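Notebook, April – front room, clearing and sorting

Started at 7 with the kettle on and every intention of being done by lunch. I was not done by lunch. I am writing this up the same evening so that whoever opens the front room next can follow what I did and, more to the point, what I left.

The reason for the whole business is the Tillow order. They want the ornament display written up, packed and over to their place at Mestlow before the end of the month, and before any of that can happen we need to know what we have, what is chipped, and what came to us from Venckus in the first place and ought to go back to them. I had a list for that. The list was from last spring and was written by somebody (me) who thought "round thing, shelf 2" would be enough to go on. It is not enough to go on. Please, all of us, let us write proper descriptions from now on, even when it is late and we want to go home.

Morning: did the back boxes first, the ones from under the window. Most of the wrapping paper in there can be used again and I have flattened it and put it in the long drawer. The bubble wrap is past saving, a lot of it had gone sticky and left a bloom on the glazes. That comes off with warm water and one drop of washing-up liquid, then a soft cloth. Do not use the blue spray. I tried the blue spray on the underside of a saucer and it took the shine clean off, so there is one saucer that will have to stay with us for ever. I don't mind, I needed something to put teabags on.

Weighed the packed trial box on the kitchen scales and then, when the kitchen scales gave up, on the parcel scales. 7 kilos with the dividers in. That is too heavy for one person going down the outside steps, so I will do two smaller boxes instead, and the dividers can be cut down to suit. Nustano card cuts nicely if you score it first and fold it away from you. If you fold it towards you it tears along the face and looks dreadful, and you have wasted the sheet.

On labels. We have a roll of 500 and I have used 74 of them, which sounds like a great many for one day, but I was relabelling drawers as I went and I also stuck a whole row on crooked and had to peel them off. The adhesive is much better than the last lot. It holds on card, on glass and on the plastic tubs. It does not hold on cloth, so for anything wrapped in cloth I have gone back to string tags. Write on the tag before you tie it – I know, I know, but I did three the other way about and you can hardly read them.

Lunch was late and was mostly biscuits.

Afternoon: the front room proper. My plan was to work from the cabinet along the wall, dusting as I went, and to leave the floor until the very end on the grounds that everything falls on it anyway. The glass top on the cabinet shows every fingerprint. I have been using a barely damp cloth followed by newspaper, the way my gran did her windows, and it really does come up beautifully, although you must move the small things off first and put them back in the same order or you will spend twenty minutes wondering what used to be where. I put a tea towel down to hold them. The cupboard below I have not touched and do not intend to until there is somebody here to hold the other end of things.

The low table is the part I enjoy. I had forgotten how cheerful it is, all those odd little characters in a row, and how much they change each other depending on who stands next to whom. I tried the whole lot by size and it looked like a school photograph. By colour was worse. What works best is to let the tall stalk with the blue ornament do its job at the left-hand end, where it has the wall to lean on, and let everything else run away from it to the right. The dark boxes want to be nearer the front so that small pieces can be seen without bending double.
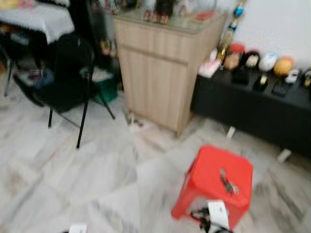 Tillow rang in the middle of all this and asked whether the red cap one could travel upright, as they would like to lift it straight out and on to their own shelf without turning it over. I said I would find out. Their other worry was that the display should keep its order when it gets there, and could we send a plan of it, left to right, with the gaps marked as well as the pieces. That is a very good idea and I wish I had thought of it. I will draw one on squared paper tomorrow, one square to the inch, and put a copy in the lid of each box.

Upright travel needs thinking about. The beige figure is top-heavy with that cap, and if it goes in standing it will want a collar of card at the neck and something soft packed firmly round the base. My feeling is a ring cut from the Nustano offcuts, lined with felt. We have felt in the second drawer down in the workroom, green and grey. Use the grey. The green sheds, and I found bits of it on everything last time.

The round pieces are a different problem, they simply roll. A loop of twisted tissue under each, like a nest, does very well and costs nothing.

Venckus pieces: I have sorted what I am certain of into the shallow tray in the workroom. Anything I was doubtful about has stayed on the table with the rest. If you know one for certain, move it and initial the sheet.

Still to do:

Wipe down the skirt of the low table, it holds the dust along the hem.
Sweep by the cabinet, there are bits on the floor at the left-hand side.
Find a proper home for the cable under the red stool.
Fold the black chair and stand it somewhere out of the way.
Order tissue, 25 sheets at least, the acid-free sort.
Ask Mestlow what time their side door is open for deliveries.

I turned the heating down at half past five and left the workroom lamp unplugged. The good tape is on the hook behind the door, and there is half a packet of ginger nuts in the tin if anyone is in before me.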